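**Clustcombe, June.** We are very pleased to share the first results from Falcão, our project on teaching robots to handle cloth, and to say a big thank you to the households who lent us their kitchens and dining tables while we gathered the data (and who, in several cases, kept us going with tea!).

Folding a towel sounds like the simplest job in the house, but cloth is a real headache for a robot. It bunches, it slides, it hides its own corners, and it never lands the same way twice. The Falcão team, led by Suha Mahasneh and Rodrigo Guerreiro, wanted to know whether a robot would learn better from people working at home with hand-held grippers than from the tidy recordings we used to make in our own lab, where every towel began flat on the same bench.

So out the team went, gathering 3,158 recordings of people picking up, straightening and folding towels, cloths and napkins on their own tables, a pair of grippers at a time.

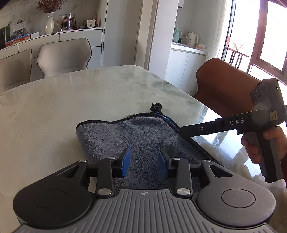

## What we found

A robot trained on the home recordings folded a crumpled towel properly in 378 of 700 trials. The same robot, trained on an equal amount of lab material, managed far fewer, and it struggled most when a towel began in a heap with its corners tucked underneath. We know there is plenty of room left to improve, and we would much sooner say so now than have anyone expect a laundry helper by Christmas.

"What pleased me most was the variety," said Suha Mahasneh. "People shake a towel out, or they go hunting for a corner, or they pull at the hem until something gives, and the robot seems to have picked up a little of all of it."

Shiny tabletops and bright windows remain a nuisance, and thick bath towels defeated the robot more often than thin ones. Eoin Moriarty, who ran the trials, is now working on both.

## What comes next

Over the coming months we will visit 20 more homes and move on to shirts and pillowcases, with our partners at Stulent helping to sort and check the new recordings. A paper setting out the full method is being written up now.

Press enquiries and requests for a visit should go to Tiago Fonseca at the Clustcombe press office.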